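Chapter 6
Forms: Collecting Information from Visitors

What you will learn in this chapter

How a form sends data from the browser to the server
The difference between the GET and POST methods
How to choose the right type of field for each piece of information
How to label fields so that everyone can use them
Where checking should be done, and why it is done twice

Key terms: form, control, label, method, query string, validation, required field

6.1 Introduction

Up to now the pages you have built have all worked in one direction. You wrote the content, the server sent it out, and the visitor read it. A form lets the visitor send something back. Search boxes, sign-in pages, booking pages and online orders are all forms, and they are all made from the same small set of parts.

Throughout this chapter we shall use the website of Vondine, a small shop that sells groceries and takes orders for local delivery. When the chapter begins, Vondine has a home page, a page of opening hours and a price list, which you styled in Chapter 5. Customers who want something delivered have to telephone. By the end of the chapter the site will have an order page, a contact page and a search box.

You do not need to know a server language to follow the work. The exercises send their data to a practice server called Enico, which returns a plain page listing everything it received. Instructions for starting Enico are in Appendix B. If you are working in a school or college, it may already be running on your network.

6.2 What happens when a form is sent

A form is a container. Inside it are controls, such as text boxes, tick boxes, menus and buttons. Each control has a name, which is chosen by the person who writes the page, and a value, which usually comes from the visitor. When the visitor presses the submit button, the browser gathers the names and values into pairs and sends them to the address given in the form's action attribute.

Suppose the order page has a control named quantity and the visitor types 40 into it. The browser sends the pair quantity=40. If the control has no name, the browser sends nothing for it at all. This is the most common mistake made by beginners, and it can be hard to spot, as the box looks and behaves quite normally on the page.

The id of a control is not the same thing as its name. The id is used inside the page, by labels, style rules and scripts. The name is used when the data is sent. Many authors give both the same text, and we shall do so in this book, but you should remember that they do separate jobs.

6.3 GET and POST

There are two methods in general use for sending a form.

With GET, the pairs are added to the end of the web address after a question mark. This part of the address is called the query string. A search for rice on the Vondine site would produce an address ending in ?search=rice. The visitor can bookmark that address or send it to a friend, and the same search will be made again. GET should be used where the form only asks for information.

With POST, the pairs are sent in the body of the request and do not appear in the address. POST should be used where the form changes something, such as placing an order or altering a password. It should also be used for anything private, because web addresses are stored in the browser history and often in server logs.

POST does not hide the data by itself. Unless the page is served over a secure connection, the contents can still be read on the way. Secure connections are dealt with in Chapter 11.

6.4 Choosing the right control

Most information can be collected in more than one way. A delivery day could be typed in a text box, picked from a menu or chosen with a set of radio buttons. The text box is the easiest to write but gives the most trouble later, as visitors will spell and shorten the names of the days in different ways. As a general rule, use radio buttons for a short list where one choice is allowed, tick boxes where several choices are allowed, and a menu where the list is long. 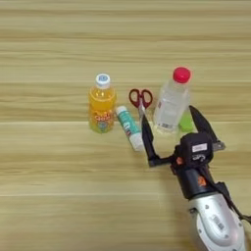 Numbers need some thought. The number type is suitable for a quantity, and you can set its lowest and highest values with min and max. On the Vondine order page we shall set max to 200. The number type is not suitable for telephone numbers or card numbers, which may start with a zero or contain spaces. These are better treated as text. Use the tel type for telephone numbers - many phones will then show the number keypad.

For longer messages use the textarea element. You can limit its length with the maxlength attribute, but tell the visitor what the limit is.

6.5 Labels

Every control that the visitor fills in needs a label. The label element is joined to its control by giving its for attribute the same value as the control's id. Once this is done, clicking on the label moves the cursor to the box, and screen readers will read out the label when the visitor reaches it.

Placeholder text, shown in grey inside an empty box, should not be used in place of a label. It disappears as soon as the visitor starts typing.

6.6 Checking the data

Checking in the browser is quick and saves the visitor from waiting. The required attribute stops a form from being sent with a box left empty, and the email type catches many simple slips. None of this protects the server. Anyone can send data without using your page, so the server must check everything again.

Before you start

Copy the folder chapter6 to your own work area. Open order.html and find line 137, where the empty form element has been placed for you. Start Enico, load the page in your browser and press the submit button. You should see a reply page with no pairs listed. Keep this page open in a second tab, as it will be needed in Exercise 6.1.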